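Shared Rooms and Personal Bags: Guidance for Members

Household and Workroom Notes, Grornance Residents' Association

Members who use the ground-floor rooms are asked to observe the following advice on the care of brickwork, the storage of bags and the safekeeping of small belongings.

Exposed brick should be dusted with a soft brush, working from the ledge downwards. Water is to be used sparingly, as mortar takes up moisture and may be slow to dry. Painted walls above the brick may be wiped with a damp cloth. Light tubes are to be switched off and left to cool before they are dusted. Chairs should be returned to the wall after use.

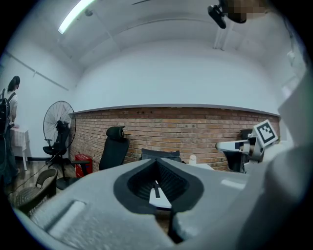 Brick to mid-height, with a ledge and white painted wall above.

The ledge collects dust quickly and should be wiped every 7 days. A full clean of the room is carried out each August.

Sling bags are best emptied and laid flat on a clear table before cleaning. Shake out the lining, brush along the seams and wipe the outer fabric with a cloth wrung out in lukewarm water. Check that the buckle closes firmly. Straps of up to 100 cm may be folded in two and held with a loop of tape; longer straps should be coiled loosely, without sharp creases in the webbing. 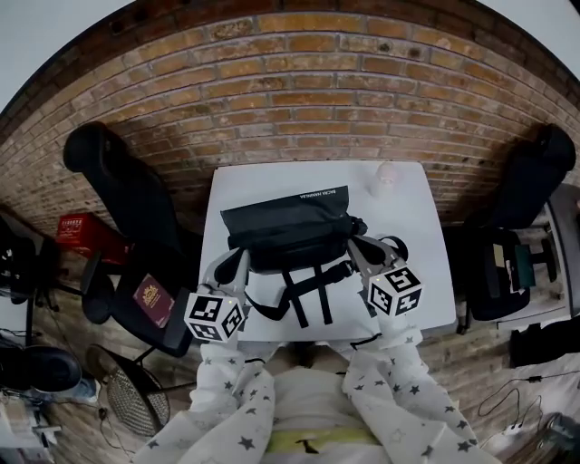
Text and pictures: Zomwood Household Desk, March 2021

A black bag shows lint readily, and a dry clothes brush should be used before any damp cloth. Straps left hanging over a table are easily caught by a passing sleeve or chair, and should be gathered in when work is finished.

Passports and other papers should not be left on chairs. They are to be placed in an inside pocket or in one of the 17 lockers beside the Borkska entrance. Locker keys must be returned to the desk before the building closes.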